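Drying Laundry Indoors: How Room Conditions Change Drying Time

Student project report, Household Science
Vira Kuzmenko, Ashraful Majumder and Tyra Sjöberg
October 6, 2025

1. Background

Many students in the Palamarchuk residence dry their clothes in their rooms. The shared dryers are often in use, and some people don't want to pay for them. We wanted to know how long a load takes to dry on a rack, and whether opening a window or running a fan makes a useful difference.

We ran the tests in August, in two rooms of the same size on the same floor. Both rooms face north. Each load was washed at the same setting and spun once, then weighed before hanging. We counted a load as dry when its weight stopped changing between two hourly readings.

2. Fabrics

We used cotton towels, cotton T-shirts, polyester sports shirts and one set of thin bed sheets. Items were shaken out and hung in a single layer with a gap between them. Folded-over items were tested separately.

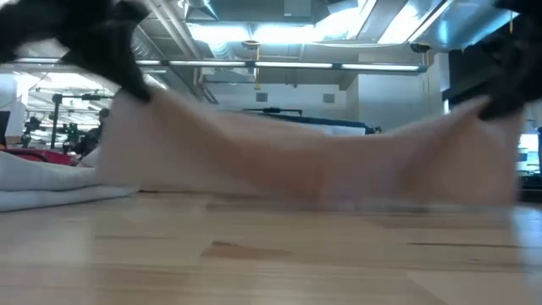 Why does a thick towel take so much longer than a sheet?

A towel holds more water for its size, and the loops keep damp air close to the fabric. A sheet is thin, so water reaches the surface quickly and moving air can carry it off.

3. Results

With the window and door closed and no fan, the towels took 28 hours. With a fan on its low setting, they took 23 hours in the same room. The T-shirts followed the same pattern but finished earlier in every test. The polyester shirts were always first.

Opening the window gave mixed results. It helped on dry days. On a rainy day the readings were close to those for the closed room, and one load was slower. We had only one rainy day, so we would not rely on that result.

Folded-over items stayed damp along the fold. Melaniia Demchenko, who checked our readings, suggested turning each item once halfway through. We tried this with the T-shirts only, and the fold was dry at the next reading.

4. Putting clothes away

Clothes that felt dry at the hem were sometimes still damp at the seams and waistband. After a day in a closed container, these items had a musty smell. 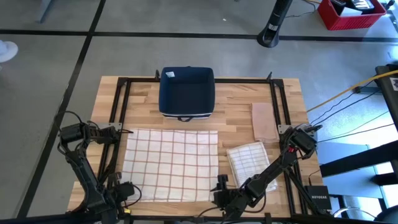

We repeated this part with the lid left off, and the smell was weaker but still there. Letting everything hang for 2 more hours after it felt dry solved the problem for all items except the towels.

5. Limits

Our scale, a Larna kitchen model, reads only in whole grams. We did not control the outdoor temperature. The humidity meter in the second room was replaced partway through, so we left its readings out of the results.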